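Saturday, bench 2, Werville
Priloson tabletop arm kit, evaluation unit, entry 11

Picked up where Lajos M. left off. Firmware as delivered, no patches. The vendor's sample job list came with the kit, and I've thrown it out in favor of our own kitchen layout: plate with ketchup bottle, colander, toaster oven, toy fruit. Dunda's buyers want to see clutter, and their acceptance sheet is written around it.

Mounting first. The clamp plate went on without shims. The cable run is the weak point of this kit. The manual shows a clip near the wrist, but the parts bag had none, and the harness is free to loop wherever the arm pulls it. Opened a ticket with Lengyel, who handle spares.

Layout and camera views, colander and plate in all four: 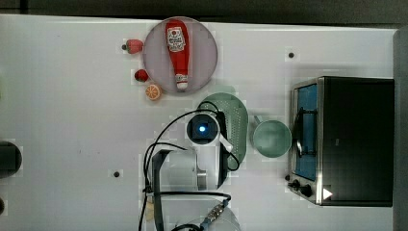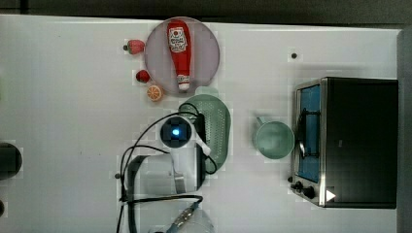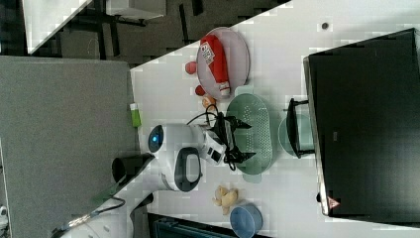
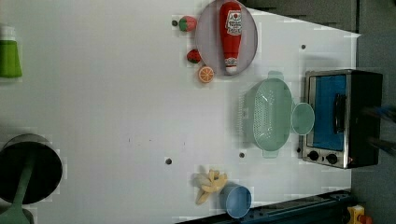 Logged by Homa Jalali
Read by: Dardo Zúñiga, Lajos Medve

Notes on the views. The straight-down view is the one I'd keep for pose estimates, but the arm covers part of the colander when it works there, and the segmenter then returns a short outline. The angled view gets the gripper and the colander together and shows the cable loops well, at the cost of the monitor filling the right side. If we keep that angle, the monitor has to move.

Calibration: 13 target poses, two rejected for glare on the white top. Residuals fine after that. The stored table height was wrong on first boot and had to be typed in by hand. Priloson's setup tool accepts the value without a units label. It wants millimeters. I entered 679 and the preview matched the bench.

Software: the teach pane is usable. Waypoint names are cut at 11 characters, so "colander_left" and "colander_lift" come out the same in the list. Renamed ours. Export to our format works only from the command line.

Pricing from the quote Ákos forwarded: service plan is separate, spare fingers are separate, second camera license is separate. Dardo to ask whether the license follows the arm or the workstation.

Open:
- wrist clip, Lengyel
- repeat the bottle grasp with the cap end toward the arm and again reversed
- Lajos Csonka wants the force log at full rate, default is decimated
- no verdict for Dunda until the harness is tied down

Left the job saved as kitchen_b. Don't overwrite kitchen_a, it has the old table height in it and I want the comparison.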